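Keep the Kettle at Work

By Pirjo Koivisto
8 January 2020

Our office at Laitinen got rid of the shared kettle in April. A capsule machine went in where it stood, and everyone got a card with a monthly credit. The memo said it would save time, and I believe it did. A cup takes under a minute now and you can carry it straight back to your desk.

I still think it was a mistake. Waiting for water to boil was the only part of the day when I talked to people outside my own team. I learned how the billing side worked from Jouko Eskola, standing at the counter. Those talks were short and mostly dull, but when something went wrong later I knew who to call. Now I send a message to a shared inbox and wait.

The machine cost $787, and the capsules are extra. A decent kettle costs far less and lasts for years. Managers who worry that staff waste ten minutes on tea should look at how long we spend in meetings that were called because two departments hadn't spoken.

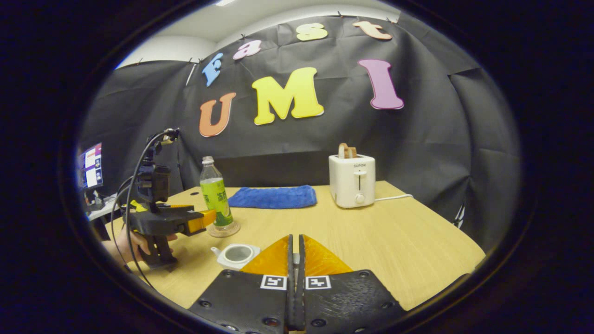 Tea also asks for a little patience, and I don't see why a workplace should be afraid of that. Bottled water is fine when you're thirsty, and I keep some at my desk. But a small white teapot on a wooden table, even with a plastic water bottle standing behind it, invites a second person in a way the bottle alone doesn't. You pour for someone else. I would hand back my card tomorrow if Laitinen put the kettle back, and I know Elango Shetty in purchasing would do the same.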